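Lacroix clothes steamer, the small upright one: my review after one winter

I bought this steamer in February, when the iron in our flat in Torkcombe stopped heating on one side. I do not like ironing and I never learned it properly. My mother ironed everything, even kitchen towels, and I think I had enough of it as a child. So I wanted to try a steamer, and the Lacroix was the one the shop in Doltirville had in stock on a Friday afternoon. There was also a Ristaletti, but it was more expensive and the handle was too thick for my hand.

First, what you get. In the carton there is the base with the water tank, the hose, the steam head, a pole in three parts, a hanger for the top of the pole, one brush that you clip on the head, and a glove for the hand that holds the cloth. The instructions are on one big sheet, folded many times. The English part is short but it is correct, and the drawings are clear enough that I did not need the words very much.

To put it together took me 14 minutes, and most of this time went on the pole. The middle part must be turned until it clicks, and if it does not click, the pole slowly goes down while you work. I had this problem the first two times. Now I pull it hard before I start, and it stays.

The power is 2000 watts, so please do not use it on the same socket as a kettle. It makes steam quite fast, a little before I have finished putting the first shirt on the hanger. The tank is enough for a normal evening with shirts, a few blouses and one pair of curtains. You can take the tank off without switching off at the wall, but I prefer to switch off, and the sheet also says this.

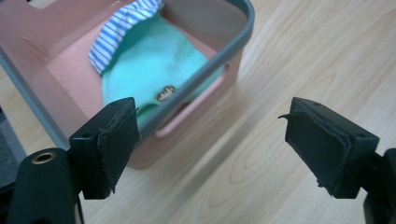
With thin cotton the result is good. You go from top to bottom, slowly, and the other hand holds the end of the cloth a little tight. Viscose and polyester are the easiest, one pass and it is finished. Wool jumpers also look much better, and the smell of restaurants goes out of them, which I did not expect from a machine at this price. I have a long black coat that I used to bring to the cleaner every year only for the smell.

Linen is another story. If the linen is a bit damp, you can make it acceptable. If it is fully dry, with hard folds, you will stand there a long time and it will still look like you slept in it. The same with the collar of a formal shirt, and with trousers where you want a sharp line in front. For these I still use my neighbour's iron, and I will probably buy one again. I want to say this clearly, as the carton shows a man in a very perfect suit.

The hose is my biggest complaint. It is stiff, and water collects in it when it hangs too low. Then the head makes a noise like a small frog and spits some drops. The solution is to lift the head high for a few seconds, and the water runs back. It is not difficult but you have to remember it, above all with silk, where the drops leave a mark until the cloth is dry. The cable could be longer too.

Cleaning: our water is very hard. I use filtered water when I have it and tap water when I am lazy. After 7 weeks the steam became weaker. I followed the cleaning steps in the sheet, with vinegar and a lot of rinsing, and it was strong again. The plug for emptying the base is underneath, so you need to tip the whole thing over the bath. It is heavy when there is water inside.

There is a carrying bag you can buy separately. I did not buy it. The steamer stands behind the bedroom door and the hose hangs over the pole, and this works well for us.

Good points: fast, gentle with wool and synthetics, easy tank, stable on carpet.

Bad points: stiff hose, short cable, weak on dry linen, pole needs attention.

I give it four stars from five. If your wardrobe is mainly office shirts with hard collars, keep your iron and look at the steamer as a second machine. For somebody like me, who wears soft things and has little patience, I would buy it again, but I would first ask in the shop to feel the hose.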